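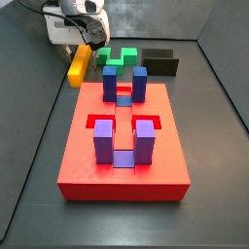

Patience comes first and the robot comes second, Atif Ghumman told our group before we had even found somewhere to put our coats, and if you try it the other way round you will be there until supper.

I wrote that down because I am the kind of person who turns up to an open day with a notebook, and I'm glad I did, as it stayed with me for the whole visit. We were at Okbridge, on the Hatalley side of town, where they have been opening their doors once or twice a year (I missed the December one with a bad cold and have been grumbling about it ever since). Entry was free, the tea was not, and the parking was every bit as bad as my neighbor had warned me it would be.

There were 20 of us in the group, and we were walked down a long corridor to a room where people teach robot arms how to do small jobs. I had pictured somebody typing. What they do is much closer to how my grandmother taught me to roll pastry, with her hands over mine. A person holds a controller, moves it through the air, and the arm in the workcell follows along. Every try is saved, the good ones are kept, and later on a computer program studies the whole pile and has a go by itself.

The job at our station was building with chunky colored blocks on a red base with slots cut into the top. It looks like something you would hand a four-year-old, and I'm afraid I said so out loud! Then they let me have a turn. You have to think about which way the gripper is pointing, how high it is, and how close its fingers are to everything else already standing there, and all the time your own hand wants to hurry. I nudged a purple piece sideways, went back for it, nudged it again, and had to be talked down like a nervous pilot. The young man before me did it beautifully and was very gracious about it.

I asked how many tries it takes before the robot gets the idea. For a simple pick and place they like to have 200 good ones, they said, and for a stacking job with several pieces it is more like 2000. The people in that room had reached 2078 on theirs when we came through, and somebody had written it up on the whiteboard with a smiley face next to it. I thought that was lovely. It is a lot of blocks to move, one after another, and they all seemed quite cheerful about it.

What surprised me most was how much they care about the plain, dull tries. I would have thought you'd want only the perfect ones, but they told us that a try where the person drifts a little off and then puts it right can be very useful, so the robot learns how to recover. A try where the person dithers is no use to anybody, and those get thrown out. (Mine, I suspect, were in the second group.) They also shift the loose pieces about between tries, so the arm doesn't simply learn one spot on the floor by heart.

There was a nice long stretch for questions. A lady near the back wanted to know if you could teach it to fold towels, and got a serious answer, and then a man in our group asked the same about ironing. The towels are being worked on elsewhere in the building. The ironing, alas, is a long way off.

By then the build had a good many pieces in it, with a yellow one standing between purple bars on top of the blue posts, and the green zigzag block waiting on the floor beside a black bracket. I could have stayed and watched for another hour, but the next group was already gathering in the corridor and we were moved along very kindly.
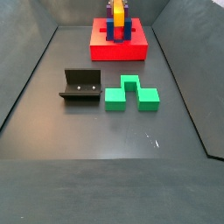
The Abbasi room and the way out

The tour finishes in the Abbasi room, which has the tea urn, some very good ginger cookies and a table where you can try guiding a little practice arm called Brirkico by hand. You take hold of it and lead it through the motion yourself, with no controller, and I found that so much easier that I had three goes and had to be reminded that other people were waiting. If you are bringing children, I'd start them here and do the corridor afterward.

Wear comfortable shoes, bring coins for the tea, and ask for a place in one of the earlier groups if you can, as the later ones looked rather squashed. I've already put my name down for the next one.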